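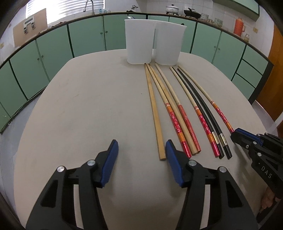

Serviço de mesa e copa - Apontamentos da aula 10
Tema: pauzinhos (hashi), emparelhar e guardar

Apontamentos rápidos, o resto foi dito na aula. Quem faltou na segunda peça a ficha 32 na secretaria.

1. Antes de mexer
Mãos lavadas. Mesa limpa e desimpedida à frente. Espalhar os pauzinhos todos primeiro, só depois escolher. Não ir tirando um a um do monte, perde-se tempo e acaba-se com pares trocados.

2. O que é um par
Mesmo comprimento, mesma secção, mesmo cabo. Por esta ordem. A cor engana: um cabo vermelho gasto e um vermelho vivo podem ter vindo do mesmo conjunto mas já não vão juntos para a mesa do cliente. Para consumo da copa, tanto faz.

Secção: redonda, quadrada ou achatada. Rolar debaixo do dedo. O redondo rola, o de faces planas pára.
Ponta: fina, sem lascas. Ponta escurecida pode ser uso, pode ser mancha, pode ser humidade. Na dúvida põe-se de lado.
Cabo: flores, anéis, faixas. Ver se as faixas ficam à mesma altura nos dois.

3. Ímpares
Aparecem sempre. Não forçar. Um bambu liso de faces planas não faz par com um de madeira redondo, mesmo que pareçam iguais ao longe. Ímpares para a caixa Doldale, prateleira de baixo. Quando houver quase 32 na caixa, faz-se nova triagem.

4. Materiais
Bambu: leve, barato, seca depressa, racha no topo.
Madeira com decoração no cabo: não deixar de molho!! A pintura sai primeiro onde se pega.
Pretos com faixas metálicas: lavar à mão, esponja macia, nada de palha de aço. As faixas riscam.
Pauzinhos do conjunto Kutano (ref. 114) só para eventos, não misturar com os do dia a dia.

5. Arrumar no suporte
Suporte de dois compartimentos: um lado para pauzinhos, outro para talheres de metal. Combinem entre voçês qual é qual e mantenham.
Pares juntos, pontas todas para o mesmo lado. Na copa da escola usamos pontas para cima, no restaurante pode ser ao contrário, perguntar.
Não encher. Se custa a tirar um par, tem a mais.
Suporte lavado e bem enxuto antes de voltar a encher, o fundo ganha cheiro.

6. Erros vistos na aula
- juntar pela cor e esquecer o comprimento
- guardar húmidos
- agarrar pelas pontas (pegar sempre pelo cabo)
- ímpares devolvidos ao suporte "para ninguem ver"

Trabalho de casa: triar os pauzinhos que tiverem em casa, anotar pares e ímpares, material e estado das pontas. Meia página chega. Entrega na próxima aula, sala 114.

Leitura: caderno Calvo, capítulo da louça e talheres orientais, só a parte da lavagem.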